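Towel folding on a table: does the "thirds" method really save shelf space?
Household & Laundry > Folding and Storage

plurkfan_ez
Posted 2021-12-10

I keep reading that if you fold bath towels in thirds the long way and then in thirds again, you get a lot more of them on a shelf. A blog I follow claims you gain a whole extra row. I have 18 towels and one closet shelf that is 30 inches wide, and I can't see where this extra row is supposed to come from. The towel is the same amount of cloth however you fold it. Has anyone measured this, or do we all just repeat it?

marrowbone
I measured. My stack in thirds was taller and narrower than my stack in halves. On my shelf that let me fit two piles side by side where I used to have one and a gap. On a different shelf it would have done nothing. So it depends on the width of your shelf, and the blog should have said so.

Zinash Tamiru
It's also the look. Folded edge out, no raw hems showing. I worked in a guest house called Jemal for a few years and we did thirds because the manager liked how it looked from the door. I never heard anyone there say it saved room.

plurkfan_ez
Thank you, that is what I suspected. "Looks nicer" I can believe.

dent_in_the_dryer
You're both missing the flattening step. Most people fold a towel in the air, holding it under their chin, and then wonder why the pile leans. Lay it out on a table first. I don't mean a bed, a bed gives. Smooth it from the middle out, square up the far edge, then fold.
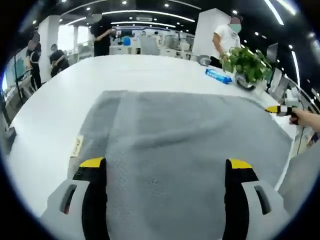 When the far edge is wavy and you fold anyway, the wave ends up inside the fold and you get a lump there. One lump is nothing. Stack a dozen and the whole pile tips toward you when you open the door. Take the extra few seconds and pull the corners straight before you do anything else.

marrowbone
"A few seconds" times every towel in the house. I have three kids. I timed myself once, chin method against table method, and the table took nearly twice as long. The pile did lean less, I'll give you that. I still went back to the chin.

dent_in_the_dryer
Twice as long as what, though? If you have to refold the pile when it falls out of the closet you've lost the time anyway.

marrowbone
It has fallen out maybe once since March. I picked it up and shoved it back in.

Eldana Tekleab
The part I don't buy is "smooth it from the middle out." That works on a sheet. Terry has loops, and they grip whatever is under them, so when you push on the cloth you make a ridge. I lift the two far corners, give one shake, and lay it down again. Pulling works better than pushing for me.

dent_in_the_dryer
Depends on the terry. My thin gray ones smooth out fine. The thick ones, okay, you may have a point.

quietkettle
Does anyone use one of those folding boards? I was looking at the Gradance one. The ad says it makes every towel the same size.

Zinash Tamiru
A friend gave me a board, not that brand. It was fine for T-shirts. A bath towel hung off both sides and I had to fold it in half before it would fit, so I was folding the towel in order to fold the towel. It lives under the couch now.

plurkfan_ez
Before you spend money, cut a piece of cardboard to the width you want and lay it on the towel as a guide. If you stop using it within a week, you've got your answer about the board.

quietkettle
Fair. I'll try the cardboard.

bronum_ray
Rolling. Everyone argues halves and thirds and rolling beats both of them.

Eldana Tekleab
Rolling beats both in a basket. On a flat shelf they roll off the front. I tried it for one winter and stopped.

bronum_ray
Put a lip on the shelf.

marrowbone
So now we're doing carpentry to store towels.

plurkfan_ez
Update for anyone who finds this by search. I did all 18, on the kitchen table, first in halves and then in thirds. In halves I got 2 piles with a strip left over that was too narrow for anything except washcloths. In thirds I got three piles, lower, and the strip was gone. So there was a gain, on my shelf, with my towels. I don't think that makes it a rule. My hand towels came out worse in thirds because they get too thick to sit flat.

I did use the shake that Eldana described. The smoothing I gave up on after the third towel.

dent_in_the_dryer
Third towel! You have to give it a full load.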